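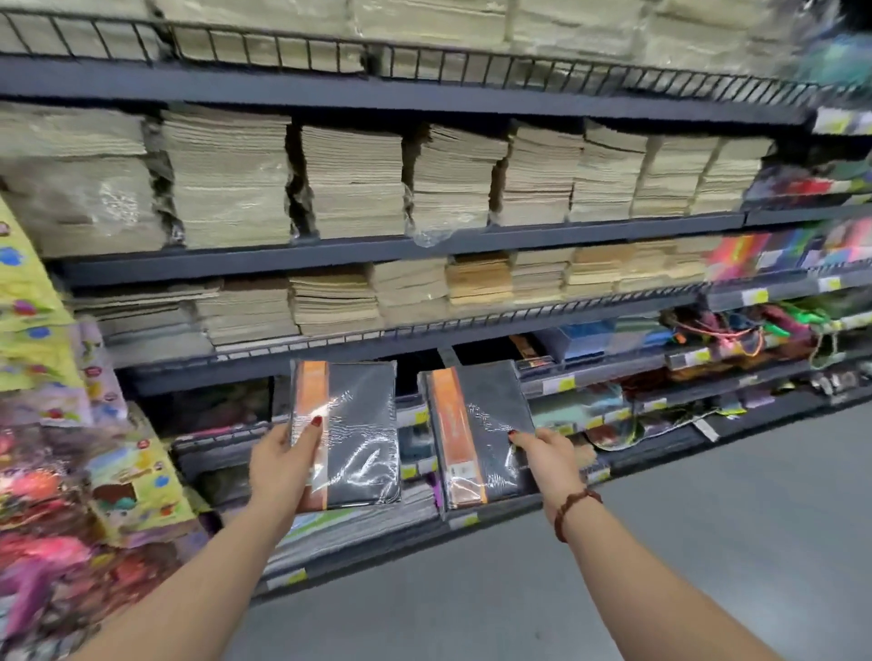
A member at the back asked whether the group would be showing Stuswood again, as she had missed the spring screening and had heard the print was better than the one on disc. The chair replied that the print had gone back to the distributor and that a second booking would depend on the autumn budget (see item 4).

Stanimier Film Society
Minutes of the May general meeting, Moges Hall, 7:30 p.m.

1. Minutes of the last meeting
Approved with one correction. The running time of Drillik was given as 200 minutes. It should read 90.

2. Spring season
The programmer reported on attendance. Stuswood drew the largest house of the season. Drillik did poorly, and several people left before the end. Comment cards for Drillik were split. Some members found the lead performance flat and the last act hard to follow. Others thought it was the strongest film on the program and asked for more by the same director. The programmer said she would keep one slot per season for a film of that kind.

A member said the introductions had run too long and gave away too much of the plot. Agreed that introductions be kept short and that anything about the ending be left for the discussion afterward.

3. Sound and projection
Complaints were received about dialogue in the rear rows. The projectionist has moved the left speaker forward and will test it with a subtitled film and an English-language one before the fall. The hall has been asked again to turn off the lobby lights during screenings. No reply so far.

4. Fall season
The draft program was read out. It has a run of courtroom dramas, a silent comedy with live piano, and one documentary still to be confirmed. There was some discussion of the courtroom dramas. One member felt they were too much alike and that two would be enough. Put to a vote and carried. The open dates will go to a family matinee and, if the fee can be agreed, a return of Stuswood.

The pianist's fee is $200. Approved.

5. Program notes
The notes will go back to a single folded sheet. Last season's booklet cost more to print and many copies were left on the seats. Writers are asked to send copy two weeks before each screening and to leave out star ratings.

6. Other business
A request to allow hot food in the hall was turned down. Coffee will continue to be served at intermission.

The lost property box holds a gray scarf, an umbrella and a pair of reading glasses. Items not claimed by the next meeting will be given away.

Meeting closed at 8:50 p.m. Next meeting in September, same place, following the season opener.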